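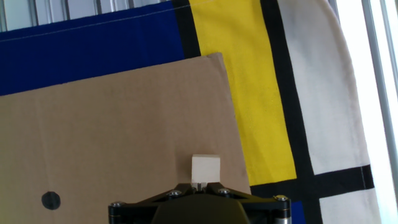
Clanum makes table games for big hands and small ones. Started in Brundatthorpe with one offcut box and a sewing machine on loan, and we are still in the same town, same road, bigger door. Every game we sell is two things, a board and a cloth. The board is plain brown cardboard with one round black dot on it, the cloth is the loud part, blocks of blue and yellow and off-white with thick black bars between. You put a block on the board, or as near the dot as you can manage, and then the next player has a go. That's the whole of Nivano, our first game, and we've sold 942 of them.

About us > Who we are > Our story

Search the shop Go

Nabila Entili set the firm up after years of cutting curtains for other people. She still cuts the first cloth of every new pattern herself. Seams by machine, corners by hand, no glue anywhere. The cloths are meant to be a bit soft and drapey so they fold up small and go back in the bag, and yes they crease. Iron on the back, low heat, not over the black.

We are 3 people most of the year and a few more in November when the orders pile up. Visitors welcome in the mornings, ring first please, the bell is unreliable and the sewing room is noisy. 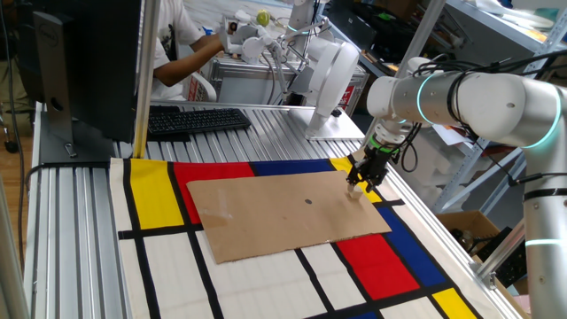 Reading time: 2 minutes

How we try things out. Cloth down flat, cardboard on top, a small block, and see how it sits. The grid pattern with the red and yellow rectangles is the busiest cloth we do and it's the one we test on most, a plain brown board shows up well against it. Boards get scuffed. We don't mind scuffs on a test board and neither should you, but if yours arrives bent or with a torn corner send it back and we'll post another the same week.

The dot stays small. We tried larger, people got it every time and went off to make tea. We also tried two dots, dont ask.

Awan is the newer game, same cloth idea but longer, for 28 blocks and up to six players. It came out of a wet half term and a lot of arguing over rules. The rules now fit on one side of a card. Schools seem to like it, 127 have had a set from us so far, and we do them a price, just write and ask.

What we can't do: cloths in your own colours (maybe next year), orders without an address, anything by tomorrow. What we can do is mend. If a seam goes, post the cloth back washed and dry and Nabila will restitch it for teh cost of the stamp.

Spare blocks and spare boards are on the parts page. Bags too, when we have them.

Contact Clanum, Brundatthorpe | Delivery and returns | © Clanum, all rights reserved | Back to top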